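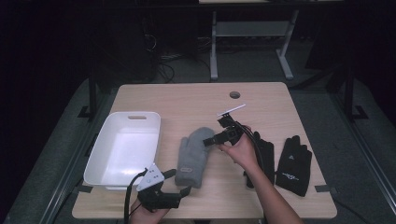
Kerodis, course instructor, Housekeeping and Textile Care

Handout 4: Sorting and storing winter handwear
February 13, 2024

Please read this handout before the practical lesson. Last week we worked with scarves and hats, and some of you asked why gloves get a lesson of their own. A scarf is one flat piece. A glove has many small parts, two layers in some cases, and a partner that must stay with it. In the lost property room at Jurnwood, where many of you will do your placement, 863 pieces of handwear were written into the book last winter, and most were single.

1. The working place

Use a plain table with nothing on it that does not belong to the task. The tray stands on the left and the pieces lie to the right of it, so that you can compare them before you put anything away. A white tray is good for this work because dark fluff and small stones show on the bottom. The trays with an oval handle hole at the end are easy to pull out from a shelf, and I ask you to put them on the shelf with the hole toward you.

Start with an empty tray. It sounds too simple to write down, but every year a group mixes two lots in this way.

2. Laying out

Lay each piece flat, cuff toward you and fingertips away from you. For a mitten, the rounded top points to the back of the table. Look where the thumb is. On a soft knitted mitten it often folds in along the side, and then the mitten looks narrower than it is. Open it before you measure.

Gloves with fingers are laid side by side, with the fingers a little spread. If there is a printed logo on the back of the hand, you know at once which side is up. With all-black gloves without any print, feel for the palm side, which is often thicker or rougher.

3. Reading the piece

Knitted mittens: check the knit for pulled threads, the tip for thin places and the cuff for stretch. A small patch sewn near the cuff may be only decoration, so look also inside for the care label. Do not pull at the patch, the knit around it opens easily.

Dark gloves: check between the fingers and along the cuff. Black fabric hides dirt, so pass a light cloth over it and look at the cloth. Do not iron over a printed logo.

4. Making pairs

Put the two gloves palm to palm, with the thumbs on the same side. If one is longer by more than 10 mm, they are probably not a pair, even when the color is the same. A single mitten is written in the list as "single" and goes in the tray alone – never put it inside another glove to save space, it will be forgotten there.

5. Filling the tray

Soft knitted pieces go in first and lie flat. The gloves go beside them, cuffs toward the handle. Do not press them down. If the tray is full, take another one.

Write on the card: type, color, pair or single, condition. One line for one piece is enough, for example:

Mitten, gray, knitted, single, good
Gloves, black, white logo, pair, good

For the practical lesson

Bring one pair of your own gloves or mittens, clean and dry. You will lay them out, write the card and then exchange places with your neighbor, who checks your card against the pieces. The blank cards are in the Besson cupboard, second drawer. Students who missed the scarf lesson should read Handout 3 first – the words for the condition of a piece are explained there and I do not repeat them.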